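Sourdough notebook – rye starter, Ravora flour
March 30, 2020

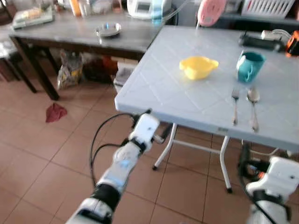 Third bake with the Ravora whole rye and I think I finally have it! The starter doubled between breakfast and lunch, which the old Barkville flour never managed in this kitchen, and it smells like green apples with a bit of yogurt behind it.

Mix was 300 g starter straight from the jar, water at 32 C, salt at the end. I held back a splash of the water and didn't need it. The dough is sticky as mud (rye always is) so wet hands, wet scraper, straight into the tin and smooth the top. No kneading. I keep wanting to knead it and I keep having to put my hands behind my back.

Proof: I went by the surface this time and ignored the clock. When the first pinholes opened up across the top it went in. Last time I waited for it to dome and it sank in the middle – lesson learned, I hope.

Bake was hot for the first 35 minutes, then turned down until the sides pulled away from the tin. Then the hard part, 24 hours wrapped in a linen towel before cutting. I lasted! Crumb is even all the way down, no gummy line at the bottom, and the flavor is so much rounder than the December loaves. Really good with salted butter.

For anyone at Flultstead trying the same flour: it drinks more than you expect in the first ten minutes, so let it sit before deciding it's too wet. Stir, walk away, come back.

Still to try:
– toasted caraway, ground coarse
– a scald with a third of the rye
– the Bogdan recipe with molasses, but half the molasses
– colder starter, longer proof

Jar fed again tonight, rubber band at the line. Need more rye before the weekend.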